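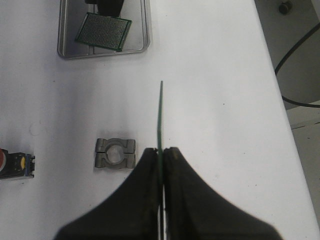 I will argue with anyone, at any hour, that the best workbench for small electronics is a plain white one. Forget the dark rubber mats with printed rulers and the handsome oak slab your uncle swears by. White, matte, smooth, and big enough to put both elbows on. A green circuit board turned on its edge is hardly more than a dark strip, and against white you can still follow it right up to the tip, slight curve and all. A dull gray clamp block stands out too, down to the split running across its middle. Try that on a charcoal mat and you'll be patting around with your fingertips like someone hunting for glasses on a nightstand.

I came to this late. For years I worked on a brown door laid across two filing cabinets, and I loved that door. I also lost so many screws on it that I kept a jam jar of spares and thought of the jar as a normal part of the hobby. Then in August I helped Hongjun Qin clear out her repair room, and she offered me a white tabletop she no longer had space for. I paid her $31 and carried it home in the rain. The first evening I found a chip resistor I had dropped before I even knew I had dropped it!

People tell me white gets dirty. Of course it does – wonderfully so. Every smudge and speck shows, and I count that as the whole point. A speck on a bench might be lint, or it might be a crumb of solder waiting to get under a connector. On my old door both of them vanished into the wood grain and I went on whistling. Now I wipe the top down before I start, and it takes less time than filling the kettle. The faint rings and gray patches that won't come off I have grown fond of, the way you grow fond of marks on a cutting board.

The other complaint is glare, and I'll give that one some ground. A glossy white top under a bright lamp is miserable. I tried one at a friend's place, a Flurkonden desk that cost him $169, and after an hour I had a headache and a strong wish to be outdoors. Matte solves almost all of it. Moving the lamp to one side solves the rest, and you get soft little shadows that tell you which parts are lying flat and which are standing up.

You can spend $200 on a magnifier, and I'd never talk anyone out of a good magnifier. But do the table first. Paint an old one if you have to, two coats of flat white, and let it dry properly – I mean several days, however badly you want to get back to that half-finished radio.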